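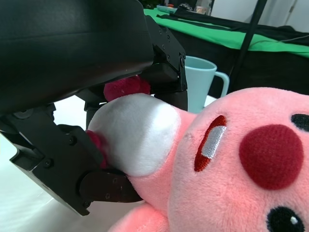

Section 4. Washing soft toys and other delicate items

Before you start the Enach compact washer with a soft toy inside, please read this section fully. A soft toy takes in much more water than a shirt of the same size, and it needs more time to dry. A pink plush toy with a fuzzy surface, like the one in the picture, belongs to the group "Delicate, Colored" in the table of programs. White toys belong to the group "Delicate, White" and you should wash them in a separate load.

Checking the toy

1. Look for the care label. It is usually sewn in a side seam or under one leg. If the label says "surface wash only", do not use the machine. Go to Section 5, Cleaning by hand.
2. Press the toy with your fingers in several places. If you feel a hard box, it can be a sound unit or a battery. Open the seam and take it out, or clean the toy by hand.
3. Pull lightly at the eyes, the nose and the buttons. Loose parts must be sewn again before washing.
4. Wet a white cloth and press it for one minute on a hidden place of the fabric. If the color goes to the cloth, wash the toy alone and only with cold water.

CAUTION: Toys filled with straw, sawdust or paper must never go in the drum. The filling swells and can block the drain pump.

Loading

5. Put the toy in the Wundier mesh bag, size M or L. Close the zipper and push the slider under its small elastic cover.
6. Place two small towels in the drum together with the bag. One heavy item alone makes the drum go out of balance, and the machine will stop with the signal E4.
7. Close the door until you hear the click.

Washing

8. Turn the dial to Delicate.
9. Press Temp until the display shows "Cold".
10. Press Spin until the lowest speed is shown. The washer remembers the last speed used, so check this every time.
11. Pour liquid detergent in compartment 2, up to the first line. Do not use powder. It stays inside long fabric and makes it stiff.
12. Press Start and keep it pressed for two seconds.

NOTE: Fabric softener is not necessary. If you want to use it, put half of the normal quantity in compartment 3.

NOTE: The program takes 23 minutes with a small load. With a bigger load the washer adds time by itself and the display will change during the first rinse.

Drying

13. Take the toy out of the bag and press it inside a dry towel. Do not twist it.
14. Give the toy its shape again with your hands, and brush the surface in one direction with a soft brush.
15. Lay it flat on a drying rack, away from the heater and from direct sun. Turn it every few hours.
16. Wait until the middle is dry too. A thick toy can need two days.

CAUTION: Do not use the tumble dryer for synthetic plush. The hot air can melt the ends of the fibers, and this damage cannot be repaired.

If the signal E4 appears, open the door, move the load by hand and start the spin again. If it appears three times, take out the toy and call the service.

Text of this section: Adalberto Caldeira
Last revision: Tuesday, February 11, 2025

Home | Manuals | Spare parts | Service | Contact

2,139 views | 4 comments

Related sections
Cleaning by hand
Choosing a mesh bag
Emptying the drain filter
List of error signals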